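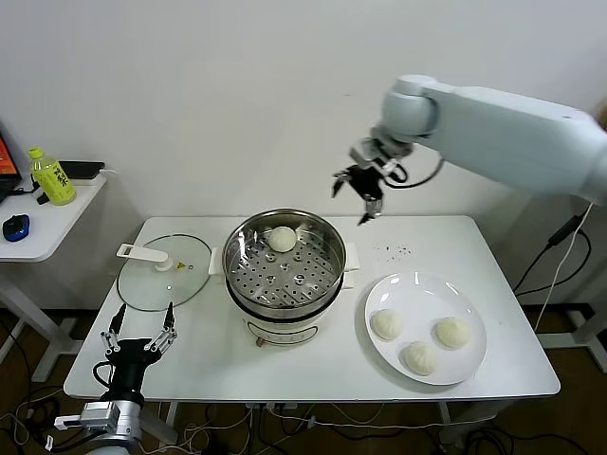 Feeding of a Small Steel Plate Casting: Comparison of a Plain and an Insulated Riser

Project report, Materials Processing Laboratory
Submitted October 20, 2021

Summary

A flat plate in medium-carbon steel was cast in chemically bonded sand with two riser designs. The first was a plain cylindrical riser sized by the modulus method. The second was a smaller riser surrounded by a Levon insulating sleeve. Castings were sectioned and checked for shrinkage porosity. The plain riser fed the plate properly but used a large share of the metal poured. The sleeved riser fed the plate in two of three castings. The third showed a small cavity below the riser neck.

1. Background

Steel loses volume on cooling in three stages: as a liquid, during freezing, and as a solid. The third stage is dealt with by making the pattern slightly oversize. The first two must be made up with liquid metal from a riser, otherwise voids form in the part of the casting that freezes last. For the riser to work, it has to stay liquid longer than the section it feeds, and it has to hold enough metal to meet the demand.

Freezing time is commonly estimated with Chvorinov's rule, in which time is proportional to the square of the volume divided by the cooling surface area. The ratio of volume to area is called the modulus. A riser modulus of 1.2 times the casting modulus was used as the design target.

The rule assumes that the mould material is the same everywhere. A sleeve breaks that assumption. It slows heat loss through the side of the riser, so a smaller riser behaves as if it had a higher modulus. The amount of improvement depends on the sleeve thickness and on how well it is seated.

2. Riser design

The test casting was a plate 80 mm square and 20 mm thick. Its volume is 128,000 cubic mm and its total surface area is 19,200 square mm, giving a modulus of 6.67 mm. The area covered by the riser neck was ignored, which makes the calculated modulus slightly low.

The target riser modulus was therefore 8.0 mm. For a cylinder with height equal to diameter, counting both ends, the modulus is one sixth of the diameter. The plain riser was made 48 mm in diameter and 48 mm high.

Volume was then checked. With a total shrinkage allowance of 4% and a riser efficiency of 14%, the plain riser can supply just over 12,000 cubic mm against a demand of close to 8,600. Freezing time was the controlling condition. The sleeved riser was drawn at 36 mm in diameter and 60 mm high, and the sleeve was left open at the top.

Solidification was modelled in Flesell before any moulds were made. The model put the last point to freeze inside the riser for both designs, although the margin was narrower for the sleeved version. The sleeve properties were taken from the default insulating material in the program and were not measured.
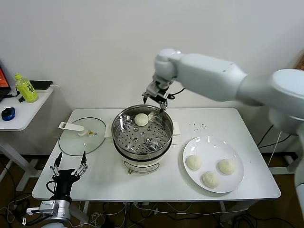 3. Moulding and pouring

Moulds were made in silica sand with a Kozan two-part resin binder. Sand and hardener were mixed first, and the resin was added last. Each mould half was rammed by hand, struck off level and left to cure before the pattern was drawn. Coating was brushed on the plate cavity only.

The risers were placed on the top face at one end of the plate. The ingate entered at the riser so that the hottest metal would collect there. A reduced neck was used between riser and plate to make removal easier. The neck had the same dimensions in both designs.

Melting and pouring were carried out at Lesurico, a jobbing foundry that allowed the group to use the end of a production heat. The ladle temperature was 1,541 °C before the first mould was filled. Three moulds of each design were poured, with the plain risers first. The temperature was not taken again before the sleeved moulds, and this is a weakness in the comparison. Castings were left in the sand overnight.

4. Examination

Risers were cut off above the neck and kept. Each plate was then cut along its centre line through the neck, ground flat and tested with dye penetrant.

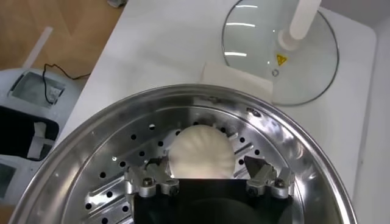
The grinding direction was kept parallel to the long edge of the section so that scratches would not be confused with fine porosity. Sections were ground wet, dried fully and wiped with solvent before the penetrant was applied.

All three plates fed by plain risers were sound at the centre line. The shrinkage pipe remained well inside each riser. Two of the plates fed by sleeved risers gave the same result. In the third, the pipe had passed down through the neck and opened into the plate. The sleeve on that mould had lifted on one side and a fin of metal had run behind it, which would have reduced its effect.

5. Casting yield

Yield was calculated as plate volume divided by plate and riser volume, leaving out the running system. The plain design gave 60% and the sleeved design 68%. Weighed values were lower because the neck and some flash were included.

6. Limitations and further work

Three castings per design is too few to give a reject rate. Pouring order was not mixed, so the effect of falling metal temperature cannot be separated from the effect of the riser. Sleeve height above the neck was set by eye.

A second set of castings is planned for June. The sleeves will be bonded to the mould before closing, the two designs will be poured in alternating order, and a thermocouple will be placed in one riser of each type. The recorded cooling curves can then be used to correct the sleeve properties in the Flesell model. A plate 70 mm wide with the same thickness will also be tried if there is enough metal left in the heat.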